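**Ticket 300 — dining hall, tables not being cleared between sittings**

Site: Drasside food hall, level 2
Opened by: Rajeshwari Nadar
Assigned to: Gillespie Morrison
Opened: Aug 17, 2021
Priority: normal

**Problem**

Customers at the counter say they can't find a clean table after the lunch rush. There are plenty of free seats, but trays and cups get left behind and people walk past those tables. Three complaints this week, all about the aisle side.

**Checked so far**

- Tray return by the lifts: working, not full when Revathi looked.
- Bins: the one nearest the windows has a stiff flap. Lubricated, still stiff. Part ordered from Pralari.
- Roster: one person on tables from 13:00, same as February. No gap on paper.
- Signs: the "please return your tray" stickers have worn off most tabletops on the aisle side.

**Notes from Balakrishnan Rao**

Most of what gets left is small stuff. The trays mostly make it back, but the bottles, cups and sauce packets don't. A napkin and one packet is enough to make a table look taken. Bottles with drink still in them are the slow ones — they have to be emptied before they go in recycling, and the nearest sink is behind the counter.

Typical table, with a part-full bottle of tea-coloured drink, a lidded red cup, a packet and a crumpled napkin:

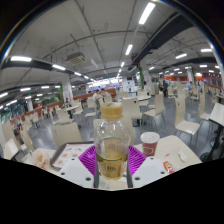 **Actions**

1. Put a liquids bucket on the clearing trolley. Gillespie to collect one from stores.
2. Reprint stickers, aisle side first.
3. Move the second bin closer to the aisle. Aravind Alva to confirm it doesn't block the exit path.
4. Fit the new flap when it arrives.

**Status**

Waiting on part. Items 1 and 2 can go ahead now. Leave open.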